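Sunday, kitchen bench, Trikusia arm

Ran the counter-clearing chore again with Afroza. The task is plain: boards, bowls and a loose bronze handle on the marble, put each where the list says. Rizwan wants a yes or no on whether this is ready to show Wollska. My answer is not yet.

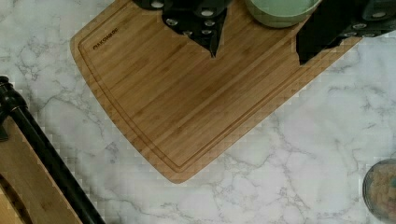 Bowls are the better half. We logged 10 tries at picking one up by the rim and 4 were clean. The rest slipped or dragged the board along. Dropped the closing speed to 60 percent after lunch, which helped some. Still slower than Ewan doing it with one hand while on the phone.

Flat boards remain bad. The fingers can't get under the edge, so we're pushing them to the counter lip and grabbing there.

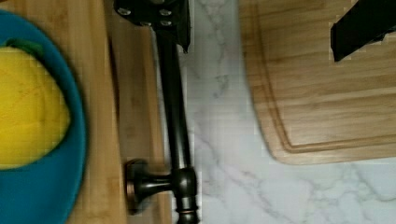
The handle is an odd shape to hold. If the grip is off center, the post swings it around as soon as it leaves the counter. Nuwan suggests gripping closer to the post. Will try 5 runs that way, same lighting, before touching the planner again.

To do: new finger pads, ask Jozefína about the wrist calibration, wipe the marble.

Comments (2)

Nuwan Akanda: Closer to the post, but not on the knuckle. I tried that.

Ewan Carnegie: Time me properly next time.

This site uses cookies. Accept | Settings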